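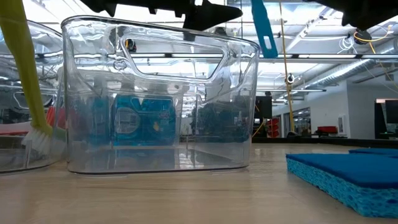

Pomley pre-run checklist, sorting task, bench two
Pomley has 18 points riding on the sorting task and a habit of losing them before the arm has moved, so the bench gets checked first and the code gets blamed second. Sponges start on the open tabletop with clear space between them and the bin. The brush goes beside the bin, bristles down near the table. Clear bins are what the rules give us, and the vision code is still learning that a blue thing seen through a wall is a thing it can't grab from there.

1. E-stop reachable from the operator's chair. OK. Pressed twice, stopped twice.

2. Cables clear of arm travel. OK after second look. Recheck if anybody moves the bench "just a little."

3. Gripper fingers tight. FAIL, then OK. Left screw took a quarter turn. It took a quarter turn last time too – thread locker is on the shopping list, under snacks.

4. Speed limit set to practice value. OK. Someone had saved the match value as "practice_final_2." Renamed.

5. Bin flat on table, handle cutout unblocked. OK.

6. Safety glasses on everyone inside the tape. Three people fixed this when I looked up. Glasses on your head protect your hair.

7. Log file running. OK. Started at run 647.

8. Battery on the Turnix pendant above 31 percent. Barely. Charger is in the drawer marked Charger, a system I recommend.

Open items: thread locker, new tape for the floor line, second pair of small glasses.

Cleared to run, practice speed only.
Beverley Gosling, safety lead, June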